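Policarpio Donut Table: data card

Version note, 22/11/2025. Replaces the July card, which was written before anybody had gone through the labels, and which promised more than the files can give.

What it is

A collection of pictures and short text labels covering one small household job: a plate of frosted donuts on a round placemat, a second plate next to it, and donuts being moved from one place to another. There are 1299 entries and 3898 pictures. An entry is one attempt at one request, such as "put the pink one on the light plate." Most entries have three pictures. One has four, for reasons we have not been able to work out, so don't write a loader that assumes three.

The name comes from the folder the first entries were saved in. Prurnville is the room. The Stindberg label sheet is the list of words we use for the objects, and Cinon is the older collection of cups and bowls that this one is sometimes mixed with. If you have a copy that includes cups as objects to be moved, you have a merged copy and this card only covers part of it.

What is on the table

The object list is short on purpose.

dark plate: round, dark gray. Usually holds the donuts at the start.
light plate: round, light gray, slightly raised rim.
mat: round, woven, cream-white.
donut_pink: pink frosting, dark drizzle.
donut_blue: light blue frosting.
donut_green: pale green frosting.
donut_white: white frosting, pink and brown sprinkles.

We were told early on that four donuts in four colors would be easy to tell apart. We don't fully believe it. Under the windows at Prurnville the light comes in hard and bounces off the tabletop, and the pale colors drift toward each other. Green and blue get mixed up in the labels more than they should. White with sprinkles has been labeled pink at least once in every batch we reread. Pink is the most reliable name on the list, and even that one depends on being able to see the markings on top.
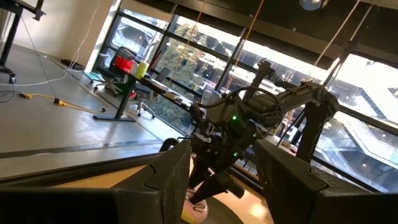
Pale pink with dark markings, on the tan tabletop at Prurnville. Window desk behind.

The background is part of the data whether you want it or not. The desk by the windows collects things, and there is no inventory of it. A red container and a yellow cup can be seen there in some entries. Neither is on the label sheet. If your method learns that a yellow cup means the entry is from Prurnville, it has learned something true and useless. Try it with the background masked before you report a number.

Floor items are not labeled either. That covers extension cords, cables and anything else that lives down there.

How a request is worded

Every request is a single sentence in plain English. The person writing it picked a donut and a destination from the sheet and was free to phrase it however they liked. In practice people settle into one phrasing within a few minutes and stay there. "Put the blue donut on the light plate" makes up far too much of the set. We would not call the language varied, and we'd ask you not to call it that in a paper.

A few requests use "serve" or "set out." Treat these with suspicion. One label writer took "serve" to mean moving a single donut to the light plate, and another took it to mean moving all four. Both readings are in the files under the same word. We thought about fixing this and decided against it, as we would have been guessing at what the writer meant.

"Next to" is worse. Next to the plate can be on the mat or off it. The sheet gives no rule.

Starting layout

The written instruction was: mat in the middle of the table, dark plate toward the far side of the mat with all four donuts on it, light plate in front. The two plates were supposed to have a clear gap between them. They frequently don't. The mat isn't large enough for two plates and a gap, as anyone who has tried to lay a breakfast tray will know, so one plate ends up sitting over the edge of the other or half off the weave.

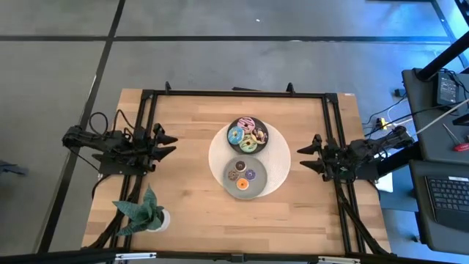 The donuts are large for the plate, too. Four of them fit only when they're packed close together, with a bit of overhang at the rim. It makes the first move of every entry the hard one and the last move the easy one, and an average score hides that completely. Please report the first move separately. We have seen write-ups that count all four together and then describe the job as solved.

Smaller donuts on the dark plate or a bigger plate would have fixed most of this. Neither was tried.

Splits

main: 1000 entries
held out: 200 entries
set aside: the remaining 99

The held out entries were chosen at random from the same room, the same table and the same seven objects. They'll tell you whether your method copes with this table. They won't tell you anything about another kitchen, a different set of plates, or a donut with an unfamiliar topping. The July card said "tests generalization." We have taken that line out.

The set aside entries have a missing label, a label that contradicts its own request, or a donut named that isn't in view. They ship in their own folder. Some of them are probably fine.

Success marks

Each entry has a done / not done mark. It was filled in by whoever wrote the request, on the spot, with no second reader. The rule was that the donut should rest on the destination without help. Frosting side up was never written down as a condition, so an upside-down donut may be marked done. If you care about presentation, and for something called serving you should, the mark isn't good enough and you will need to go back to the pictures.

We reread part of the held out split for this version and changed some of the marks. We did not reread the main split.

Good uses, bad uses

Reasonable: picking one round object out of a tight group, matching color words to objects, checking how a method behaves when plates overlap.

Poor: anything about food, eating, portions or kitchens in general. There is no calorie, recipe or hygiene information here and the word donut in a file name should not be taken as a sign that there is.

Known problems

The label for the light plate appears as "light plate," "gray plate" and "small plate." The dark one is gray as well, so "gray plate" can't be trusted on its own.
The mat is called "placemat" in early entries and "mat" in later ones.
Left and right in the requests are from the writer's side of the table, and the writer did not always stand on the same side.
No record was kept of when plates were nudged back into place between entries.

Corrections are welcome if they come with the entry number and what you think the label should say. General remarks about label quality we have already had.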